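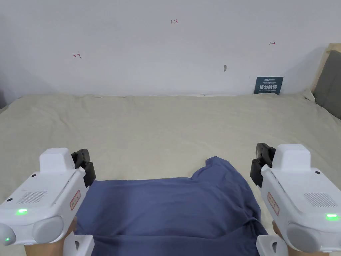
This checklist covers the bed station used by the student garment-folding project at Josach Technical School, Clurkthorpe campus, Room 1502. It is to be completed before each practice session and kept in the station binder. The inspector shall review the sleeping area, the wall behind it, the cloth laid out for folding and both hand-held grippers. The dark blue "请勿触碰" (please do not touch) card stands against the wall at the right side of the bed and is to be left in that position, and the red marks on the wall, including the "123" and the two arrows, are not to be wiped off during cleaning. Items marked "Comment" require a written entry even when the result is satisfactory.

Date of inspection: Nov 28, 2021
Station: Bed, McGrath course section
Team size at this station: 2 students

Section A. Work Surface

A1. Sheet covers the full working area. Satisfactory.
A2. Sheet free of pins, clips and loose thread. Satisfactory.
A3. Sheet smoothed before the garment is placed. Comment: Wrinkles remain toward the wall. Acceptable for T-shirt practice. The sheet must be pulled tight before the sock exercise.
A4. Wall surface behind the bed undamaged. Comment: Small gray spot near the right arrow, either a smudge or a hole. Reported to the building office. Do not fill or paint.

Section B. Grippers, Left and Right

B1. Housing closed, no cracks, all screws seated. Satisfactory, both units.
B2. Indicator light green before handling. Satisfactory, both units.
B3. Jaw fingers open and close fully without sticking. Comment: Left unit was slow on the first two cycles and normal after that. Check again at the next inspection.
B4. Labels attached and legible. Comment: Red handwriting on the right unit is beginning to fade. Replace the label before the July demonstration.
B5. Handles clean and free of tape residue. Not satisfactory at first check. Cleaned and passed.

Section C. Garments

C1. Pockets empty; no zippers or metal buttons. Satisfactory.
C2. Garment washed since last use. Satisfactory.
C3. Spare garments available, minimum 6. Comment: One spare has a torn hem and should be removed from the bin.

Section D. Operator

D1. Sleeves rolled or fastened, lanyards and bracelets removed. Satisfactory.
D2. Fingers kept behind the jaws at all times. Comment: One verbal reminder given.
D3. Operator has signed the Corkico equipment agreement. Satisfactory.
D4. Second student present throughout the session. Satisfactory.

Overall result: Passed with comments.

Open items: A4, B3, B4, C3. Open items do not prevent use of the station. If B3 occurs again, the left unit is to be switched off, tagged and returned to the equipment cabinet in Room 425.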